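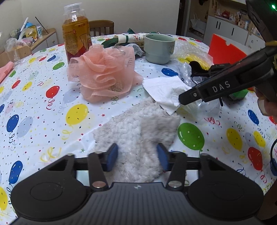
How do I get candle wax out of a cotton tablecloth without wrecking it?

Asked in Home & Laundry, viewed 188 times

My aunt in Jarkemside lent me her good tablecloth for a dinner in March. I am now the proud owner of a red wax puddle the size of a playing card, dead center, where no fruit bowl is tall enough to hide it. It's white cotton with a balloon print. I have already tried picking at it with a thumbnail, and then with a different thumbnail. What next?

3 answers

Lertchai Inthanon
Accepted answer, 84 votes

Put down the thumbnail. Freeze the cloth for an hour in a plastic bag, then crack off what you can with the back of a butter knife. Lay paper towels under and over what's left and press with a warm iron, no steam, moving to clean paper each time it soaks through. You'll get most of it in five or six rounds.

The wax is the easy part. The red dye is what your aunt will bring up at weddings. Dab it with rubbing alcohol on a white rag, working from the edge in — try a hem first — and wash as usual. Keep it out of the dryer until the color is gone.

Ívar Laxdal
11 votes

Agree with the iron, but use brown paper bags. Plain ones. I used one with a store logo and my tablecloth now advertises groceries, faintly, in reverse.

stiltska_resident
2 votes

Boiling water from a height. Worked for my mother. Different fabric, though, and I think it was gum.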